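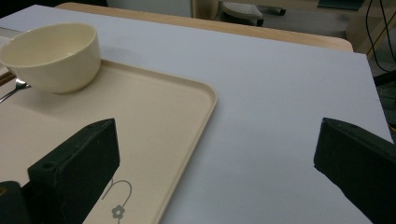
A reader of the abstract wrote back that a late grip is a tuning problem and belongs in the controller. I thought so too for the first few days. Read the remark out, then go to the timeline.

**Opening**

- Corker is the arm cell at Plekdale. Task: clear tableware from a tray. Bowl first, then cutlery.
- Training data is recorded with a hand-held gripper. Same finger geometry as on the arm.
- Gil is our logger. It takes the camera stream and the finger opening and writes them to one file.
- The fault was in Gil. The symptom was in Corker. Most of the talk is about the distance between those two.

**The event**

On the first run with the new model, the arm reached the bowl correctly and carried on moving before the fingers had closed. One finger caught the rim and dragged the bowl across the tray. The force limit did not trip, as the bowl was free to slide. It went over the edge of the table and broke on the floor inside the guard.

No one was inside the guard. Say this early, or it will be the first question.

The operator pressed the stop after the bowl had fallen. Reaction time was normal. Do not dwell on it.

**What we tried first**

1. Raised the closing speed. Grip still late.
2. Lowered the force limit. Nuisance trips on every contact with the tray, so we put it back.
3. Changed the finger pads. No effect, and half a day gone.

All three treated the arm as the faulty part. The command log already showed that the arm closed when it was told to. We had the log and had not read it. 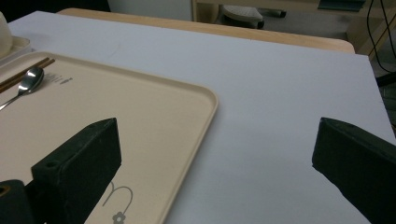 *Slide 6: spoon and chopsticks on the tray, fingers apart.*

**Finding it**

Pause on the slide. Cutlery is where the timing error is easiest to measure. A spoon is thin, so the fingers travel nearly their full range, and the closing move has a clear start in both the video and the opening signal.

Plotted together, the two did not line up. The opening signal lagged the video by around 600 ms. In 67 of the 200 recordings the lag was present from the first frame to the last. In the rest it was absent. There was no drift, which ruled out the clock.

Cause: Gil buffers the opening signal while it waits for the camera to start. If the camera started slowly, the buffer was flushed with the time of writing instead of the time of reading. The check at the end of a recording compared file lengths only. Both files were the right length.

The model had learnt from a mixture of correct and late grips. What it produced was somewhere between the two, and it varied with the object.

**Safety side**

Spend longer here than in the Josdale version, where it was rushed.

- The risk assessment covered a dropped object. It did not cover a pushed one.
- The force limit protects against a hard collision. A light object on a smooth surface never reaches it.
- Added a raised lip to the table and a rule in the controller: no sideways travel at object height until the fingers report closed or the move is cancelled.
- The rule stays on whatever model is loaded. It costs a little cycle time.

**Changes to Gil**

- Time is stamped at the sensor read. The flush no longer touches it.
- Each recording starts with one full open and close in view of the camera. The two signals are compared on that move, and the file is rejected if they differ.
- The late recordings were withdrawn. Shifting them back was possible, but we could not show the offset was constant to the frame.

**Still open**

The retrained model grips on time with bowls. Spoons are less certain, particularly when one lies partly under another object. Tests carry on in October.

If asked for the raw logs: yes, on request, with the audio removed. If asked about other loggers: we have only checked ours.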